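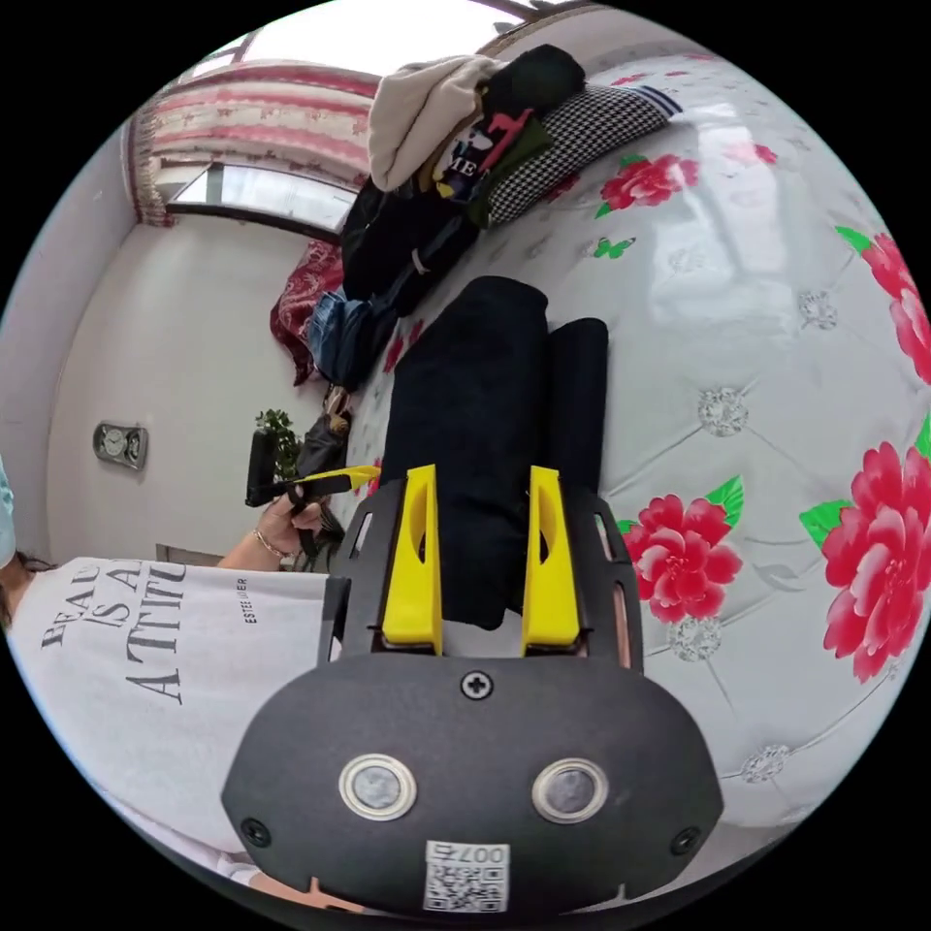 Ich gebe es gleich zu: Ich habe viel zu lange mit einem Koffer gelebt, den ich nicht mochte. Einem Hartschalending mit vier Rollen, von denen eine immer woanders hinwollte als ich. Letztes Jahr im August bin ich damit in Wostberg vom Bahnhof den Berg hoch, Kopfsteinpflaster, Gegenwind, und oben angekommen war für mich klar, dass der nächste Koffer gar keine Rollen mehr hat. So bin ich bei der Reisetasche Zunik von Pálfi gelandet, und weil ich sie inzwischen auch hier im Laden führe, schreibe ich mal auf, was sie kann und was nicht.

Pálfi ist eine kleine Täschnerei in Plosberg. Der Chef heißt Benedek Pap und telefoniert ungern, beantwortet aber jede Mail am selben Abend, meistens in drei Wörtern. Auf meine Frage, ob man die Zunik auch in Rot bekommen könne, kam: »Nein. Grau. Oliv.« Also gut, Grau und Oliv. Ich habe die graue, im Lager liegen beide.

Die Tasche ist aus gewachstem Baumwollcanvas mit einem Boden aus Rindsleder, innen hell gefüttert (endlich mal, in einem schwarzen Innenfutter suche ich mich jedes Mal dumm und dämlich). Der Reißverschluss läuft über drei Seiten, der Deckel klappt also ganz weg und man packt von oben hinein wie in eine Schublade. Dazu gibt es zwei Trageriemen, einen Schultergurt mit verschiebbarem Polster und außen ein flaches Fach, in das ein Taschenbuch und die Fahrkarten passen. Ein dickes Taschenbuch passt auch, aber dann beult es.

Gepackt habe ich früher so, dass alles flach aufeinander lag und das Gesuchte grundsätzlich unten. In der Zunik rolle ich. T-Shirts, Unterwäsche, dünne Pullover, alles zu festen Würsten und hochkant nebeneinander, dann sieht man mit einem Blick, was da ist. Hemden rolle ich nicht, die lege ich zum Schluss obenauf und ziehe den Spanngurt nur locker an. Schuhe kommen an die Schmalseite, Sohle nach außen, und in die Schuhe kommen die Socken. Das wusste meine Großmutter schon, ich habe dafür vierzig Jahre gebraucht!

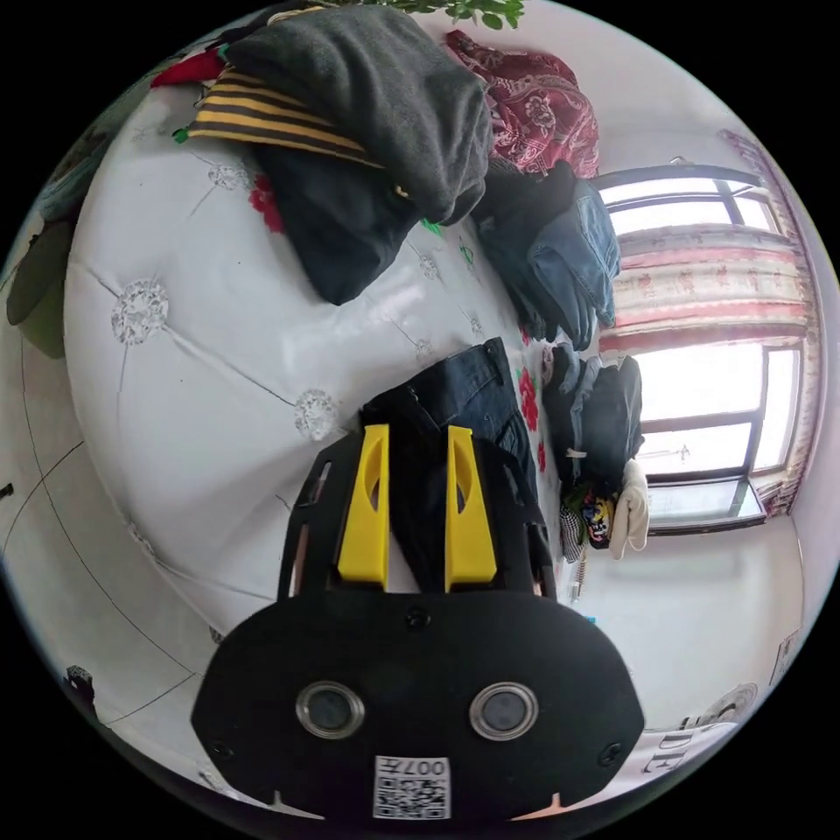
Reisegepäck › Weichgepäck › Taschen für vier Tage

Vier Tage sind für mich die Länge, für die diese Tasche gemacht ist. Für ein Wochenende ist sie mir ein bisschen zu groß, da rutscht der Inhalt herum, und für eine ganze Woche muss man entweder waschen oder sehr genügsam sein. Jeans sind beim Packen immer der Streitpunkt. Ich falte sie einmal längs und zweimal quer und lege sie ganz nach unten auf den Lederboden, dort geben sie der Tasche etwas Stand. Eine zweite Hose geht noch mit. Bei der dritten wird der Reißverschluss beleidigt.

Leer wiegt die Zunik nicht gerade wenig, das liegt am Leder unten, und wer mit schmerzenden Schultern zu tun hat, sollte vorher im Laden probetragen. Ich packe sie euch gern mit meinen Probierkissen voll, dann merkt man es sofort. Der Gurt ist lang genug, um die Tasche quer über den Rücken zu tragen — auf Treppen ist das eine Wohltat. Auf dem Fahrrad habe ich es ein Mal versucht und lasse es in Zukunft.

Zur Pflege: Staub abbürsten, Flecken mit kaltem Wasser und einem Lappen, bitte keine Waschmaschine. Das Wachs wäscht sich sonst heraus und ihr habt hinterher einen traurigen Lappen mit Henkeln. Nach zwei, drei Jahren kann man nachwachsen, eine Dose Wachs liegt beim Kauf dabei. Knicke und helle Streifen im Stoff gehören dazu, meine sieht inzwischen aus wie eine alte Landkarte, und ich mag sie so deutlich lieber als am ersten Tag.

Der Preis: 595 Euro. Ja, ich weiß. Ich habe auch geschluckt. Nähte und Beschläge repariert Pálfi dafür in Plosberg, man zahlt nur den Versand, und bei meiner eigenen Tasche war ein Karabiner nach kurzer Zeit wieder dran, ohne Diskussion. Die Artikelnummer ist 103, bitte bei Bestellungen per Mail die Farbe dazuschreiben. Das vergesse ich selber ständig.

Die olivfarbene ist ab 3. März 2025 wieder lieferbar, die graue steht im Regal.

Kommentare

Wilma Ogilvie
Habe die graue seit dem Herbst und bin sehr zufrieden, nur das Polster am Schultergurt wandert bei mir ständig nach hinten. Gibt es da einen Trick?

Antwort vom Laden
Hallo Wilma! Den Gurt unter dem Polster ein Mal mit dem Wachs einreiben, dann bremst er. Wenn es nicht hilft, bring sie vorbei.

kofferhasser
Passt die unter den Vordersitz im Zug oder muss sie nach oben?

Antwort vom Laden
Vollgepackt nach oben. Halb leer habe ich sie auch schon zwischen die Füße geklemmt.

Tante_Gerti
Ich rolle seit Jahren und bei mir knittert trotzdem alles. Leinen halt.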